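Storage | Small Spaces | Shop Talk

Print this page | E-mail this article

Sorting the small stuff at Kaczmarczyk

The owner of Kaczmarczyk, a home goods store in Flusthorpe, has been selling storage bins long enough to have firm opinions about them. Most people, she says, buy too big.

"They come in on a Saturday and want one large bin for everything," she said. "Then the keychains go to the bottom and they never see them again."

She would sell them a pair instead, one wide and one narrow, set side by side on a shelf or desk. The wide one takes soft things such as plush toys and hats. The narrow one is for whatever gets lost — chargers, key rings, the little charms that hang off school bags. She asked that her own name be left out, as the store's is already over the door.

The store carries 223 items in its storage section, a good part of them from Fovitz. Fabric bins sell best in dark colors. "Navy doesn't show dust from hands," she said. "Cream looks nice for a week."

She looks first at the handles. A cutout with a lined edge is easier on the fingers and holds up better than a raw one, in her experience. She also tells customers to turn the handles the same way, so both bins can be pulled with one motion.

Plush keychains are the thing she gets asked about most. Families have more of them than they expect. Her advice is to empty the whole lot onto a table first and put them away by hand, with the kids doing the choosing. Toys with a metal loop can go on a hook inside the closet door. The rest go in the bin, faces up if there is a small child in the house.

"Do one table at a time," she said. "I had a customer try the whole apartment. She was back in 2 days for more bins."

The store plans to add the Ala line of drawer inserts in October.

Shares: 300 | Comments: 2

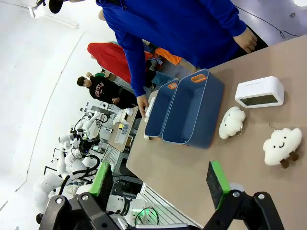
We tried the wide and narrow pair in my daughter's room and the narrow one filled up first, so I would get two of those if the shelf has room.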